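# About Ellano

Ellano is a small press for foreign policy and military history. We publish books on wars, treaties and the governments that make them, for readers who want the sources as well as the argument. The list now stands at 714 titles, of which around 820 separate editions have been issued, counting paperbacks and revised printings.

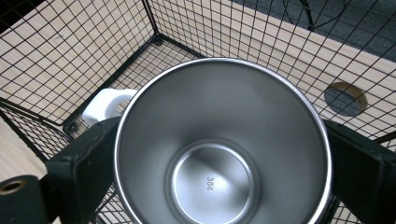
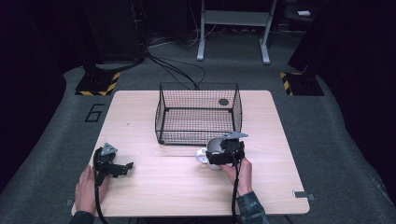

The press has 2 imprints. Drudlow carries first-hand accounts: memoirs by diplomats, aid workers and soldiers, most of them with maps and a chronology. Jaber carries academic work on occupation, partition and state building, and every Jaber title is read by two outside reviewers before a contract is offered. Translations appear under either imprint, depending on subject.

## How books are edited

Each manuscript goes through a structural edit, a fact check and a copy edit, in that order. The fact check covers dates, ranks, place names and quoted documents. Quotations from interviews must be backed by notes or a recording – we ask to see one or the other. Place names follow the local form in use at the time of the events, with later names given in the index.

Errors found after publication are listed on the book's page and corrected at the next printing. The current set of corrections was posted on 6 February 2019.

## Print runs and distribution

A standard first printing is 1,000 copies. Reprints are ordered when warehouse stock drops below the level set in the author's contract. Orders from bookstores and libraries are filled by Tumance, which also handles returns. Review and classroom copies are sent from our own office and should be requested in writing, with the name of the publication or course.

## Submissions

Proposals are read twice a year, and the main reading period opens in June. Send a two-page outline, one sample chapter and a list of archives used. We do not consider fiction or poetry. Proposals that arrive outside a reading period are held until the next one.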